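Return to swimming after shoulder physical therapy: session limits and referral
Posted in: Physical Therapy and Rehabilitation, Favberg Community Help

Panya Jaidee
I completed a course of physical therapy at the Dinel clinic in May for a strained shoulder. My discharge sheet states that I may resume swimming "as tolerated," but it gives no distance and no schedule. Before the injury I swam 60 lengths per session. I would like to know whether there is a recognized way to build back up, and whether I need a new referral if I wish to be seen again. The front desk was unable to answer the second point by telephone.

Levente Veres
The phrase "as tolerated" generally means that the decision is left to the patient, within reason. Members are advised to begin well below their former distance and to hold that level for several sessions before adding to it. Discomfort that fades by the following morning is usually acceptable. Pain that wakes you at night, or that is sharper at the second session than at the first, should be reported to the therapist who discharged you. Freestyle and butterfly place the greatest demand on the joint. Many therapists permit kicking drills and an easy breaststroke first. Hand paddles should be left out until full distance has been regained.

Please also continue the band exercises on your home sheet. Patients frequently stop them once they are back in the water, and the sheet is intended to remain in use after discharge.

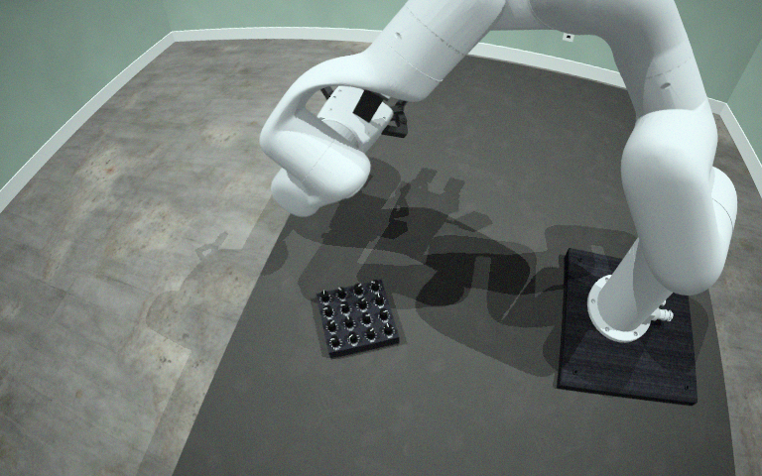
Karlijn Hermans
I agree with the advice on paddles, but I would not start with breaststroke. It aggravated my shoulder more than slow freestyle did. Ask your therapist to watch your stroke on land.

On the matter of the referral, the answer depends on your plan. Under the Volance plan, I was able to book a follow-up visit directly because my file was still open. The co-payment was 50 dollars. A closed file required a new evaluation, for which I was quoted 395 dollars without coverage. Request the status of your file in writing before you book.

Lertchai Phetsri
Same problem here, different clinic. I just went back to the pool and it was fine. Check with your plan about the referral.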